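Subject: Re: [playkitchen] Sorting out the toy food, and what to do with tiny pieces
Date: 12 February 2018

Hello everyone,

I have been meaning to answer this one since it came through, and then the weekend got away from me the way weekends do. I'm quoting the original so those of you on the digest don't have to go hunting for it.

> Hi all, we run the toy lending shelf at the Harnach branch and our play
> kitchen bins have gotten out of hand. Everything lives in one big tub, so
> the pots are on top, the fruit is at the bottom, and the plates get
> scratched up in between. Families borrow the tub as a whole and it comes
> back in whatever order it comes back.
>
> My questions: do you store by type (all the fruit together, all the
> dishes together) or by "meal"? Do you lend the bigger pieces like the
> toaster oven separately? And does anybody bother with the really small
> things, or have you all given up on strawberries?
>
> Thanks from a very tired shelf.

Oh, I felt that last line! We were in the same spot at Gestard before we moved the lending room, and I can tell you it does get better, though I won't promise it ever gets tidy.

On your first question, we tried sorting by type for a long while and I was very attached to it. It looks wonderful on a shelf. All the fruit in one clear box, all the bottles in another, dishes stacked by size. The trouble is that no child plays by type. A family would take home the fruit box and then come back two days later a little sheepish, asking if they could please have something to put the fruit in. So then we'd hand over a pot, and the pot would go out without being written down, and you can guess the rest.

So in December we went over to small mixed sets, and I am a complete convert. Each set gets one thing to cook in, one thing to stir or flip with, a plate, something that comes in a bottle, and a couple of foods. We lay the whole set out on a white tabletop before it goes in the bag, with enough space between things to see what belongs. The one I like best at the moment has the black pot with the green slotted spatula, half an orange, a little red strawberry, and the ketchup on its own plate.

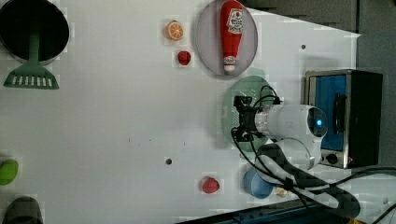

The nice part of doing it this way is that packing up becomes a game for the children too. They know the set has a pot, and they know the spatula goes in the pot, so the spatula comes home in the pot. I wish I could say the same for my own kitchen drawers. We have 7 of these mixed sets going now and I would happily make more if I had the shelf for it.

Now, the toaster oven. We do lend ours separately, and I'd urge you to think about doing the same. It is bulky, it has corners, and anything soft or thin that shares a bag with it comes back looking sorry for itself. It has its own card (number 316, if anyone from Navarrete is reading and wonders where that one went, we swapped it with you for the cash register). Families can take it along with any set they like. The only rule we have is that they look inside before they bring it back. I have found a sock in there. I have found a real piece of toast, which I suppose is fair enough.

Plates were a sore spot for us as well. The pale ones show every mark, and once they have been rattling around under a pot for a month they look older than they are. What helped was giving each plate a sleeve cut from an old pillowcase. It takes five minutes with a pair of scissors and you don't need to hem it. Slide the plate in, fold the end over, and put it down the side of the bag where it can stand up. I also like to set the bottle on the plate when I lay things out for checking, because a bottle lying on the bare table will roll the minute you turn your back, and then you're on your knees under the shelving. The rim catches it.

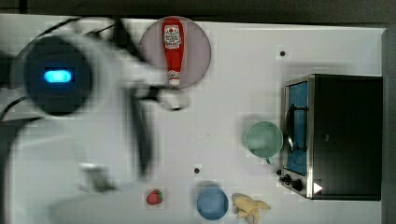
The ketchup on its plate.

As for the strawberries, no, we haven't given up on them! I know some of you have, and I do understand. They go under sofas, they go in coat pockets, and with the smallest children in the house you have to be careful about anything that size anyway. Our way around it is a plain yes or no on the lending card. If the family has a baby or a toddler, the small pieces stay with us in a jar at the desk and the set goes out with the larger foods only. If they don't, the small pieces go in a zip pouch that is tied to the handle of the bag with a bit of ribbon. We still lose some. I keep a little jar of spares and I've stopped being cross about it.

One more thing, and then I'll let you all get on with your day. Cards with drawings have worked far better for us than cards with words. We used to have a typed list in every bag and I don't believe a single grown-up read it. Then one of our older children drew a pot, a spatula and a plate on the back of one, and that set came back complete. So now they all have drawings, some better than others. Mine are the others.

If you'd like to see how we label things, the card template is on the shared drive in the Gastden folder, file 1045, and you are welcome to change anything you want in it. There are two versions, one for sets with small pieces and one without. The margins print a bit crooked on our machine, so do a test page first.

I'd love to hear what everybody else does about the bottles in particular. We only have the ketchup left out of what used to be a decent collection, and I am wondering if it's worth buying more or if they simply wander off wherever you are. And to our friend with the tired shelf, please write back and tell us how it goes. Start with one set and leave the rest of the tub alone for now, it will wait for you.

Warmly,
Gestard lending room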